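Casholm Modular Seating: Frequently Asked Questions

Home / Support / Upholstery / Casholm FAQ
Last updated 4/1/26

These answers cover the Casholm series of modular seats, backrests and corner pieces in the Isto and Flullov fabrics. For Portela sofas with fixed frames, use the Portela page.

Configuration

What is the difference between a seat module and a corner module?
A seat module has connectors on two opposite sides. A corner module has connectors on two adjacent sides. Both use the same base height and the same foot, so they can be swapped in a layout without leveling the rest of the row.

Which backrests fit which seats?
Every Casholm backrest fits every Casholm seat of the same width or larger. The backrest slots into the two brackets under the rear edge. A backrest that is narrower than the seat can be placed flush left, flush right or centered.

Can I mix fabric colors in one layout?
Yes. Each module and each backrest is ordered with its own fabric code. Mixed orders ship together but are cut from separate rolls, so write down the code for every piece. The code is on the white label under the base and is needed for replacement covers.

Two modules in the same fabric code look slightly different. Is one defective?
Usually this is a matter of direction. Woven fabric reflects light differently depending on how the weave is turned, and two pieces placed at right angles can read as different shades. Turn one module to face the same way as the other and compare again. If the difference remains, send us both label codes and the roll number printed beneath them.

How wide is a gap between modules supposed to be?
A narrow dark line between linked modules is normal. The rounded edges of the cushions meet at the widest point only, so the line looks wider at the corners than in the middle. If the bases themselves move apart when someone sits down, the connector isn't engaged. See "Assembly and linking."

Assembly and linking

How do I link two modules?
Tip the first module back and swing the connector plate out until it clicks. Set it down. Lift the second module slightly, bring it over the plate, and lower it. Check by pulling at the base. Don't pull on the cushion or the fabric.

How do I separate them again?
Lift the second module straight up at the linked side, then move it away. Sliding it sideways bends the plate. Bent plates can't be straightened reliably and should be replaced.

Do the modules need to be linked at all?
A single seat used as a stool or ottoman does not. Any seat with a backrest should be linked to at least one neighbor or fitted with the rear stabilizer foot.

My floor is uneven. Which feet do I adjust?
Start at the corner module and work outward. Turn the foot counterclockwise to raise it. Link the modules after leveling.

What protects a wood or laminate floor?
The feet come with felt pads installed. Check them when you vacuum and replace them when they have gone flat or picked up grit. On vinyl, use the clear pads from the accessory list; some rubber pads discolor vinyl over time.

Fabric and cleaning

How do I clean the fabric day to day?
Vacuum with the soft brush attachment, following the direction of the weave. Go along the seams and the gaps between modules, where crumbs collect. Separate the modules twice a year and vacuum the sides.

How do I treat a spill?
Blot with a dry white cloth from the outside of the spill toward the center. Then blot with lukewarm water and a small amount of clear dish soap. Blot again with plain water and let the area dry fully before use. Do not rub. Do not use a hair dryer.

The treated spot dried with a ring around it.
Dampen the whole panel evenly, seam to seam, and let it dry. The ring forms where the wet area stopped.

Are the covers removable?
Flullov covers are removable. The zipper is on the underside of the cushion, and the slider is tucked into a fabric pocket. Isto covers on seat modules are fixed to the base; Isto backrest covers come off.

Can I machine wash them?
Flullov covers only: cold, gentle cycle, zipper closed, inside out. Hang to dry. Put the cover back on while it is very slightly damp, as it is easier to stretch over the corners. Never tumble dry.

The fabric has small balls of fiber on it.
This is pilling and is common in the first months. Remove it with a battery fabric shaver on the lowest setting. Keep the shaver away from the stitched seams.

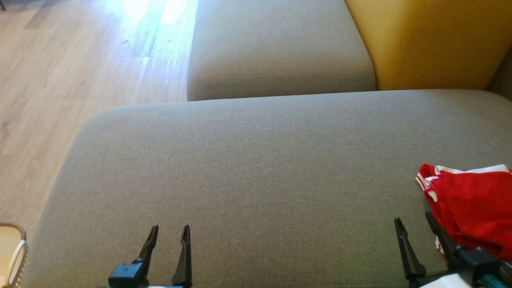

How do I keep a light-colored seat from picking up dye from clothes?
Wash new dark jeans several times before sitting on the seat in them, and wipe the seat with a barely damp white cloth once a week. Dye that has been on the fabric for only a few days usually lifts with soap and water. Older transfer needs a professional cleaner.

Wear, parts and service

The seat cushion feels softer than when it was new.
Foam loses some firmness in the first weeks and then stabilizes. Rotating people's favorite seats evens this out. On Flullov modules the cushion can be turned front to back.

What is the load limit?
300 pounds per seat module, evenly distributed. Backrests are not rated for sitting.

How long are spare covers kept in stock?
Current colors are always available. Discontinued colors are made to order from remaining rolls while they last, with a lead time of 40 days.

Which part do I order for a bent connector?
Part 111, sold singly, screws included.

Who do I contact?
Covers and fabric codes: Vesela Radonjić. Parts and connectors: Rochelle Tran. Both are reached through the support form. Attach your order number and a photo of the base label.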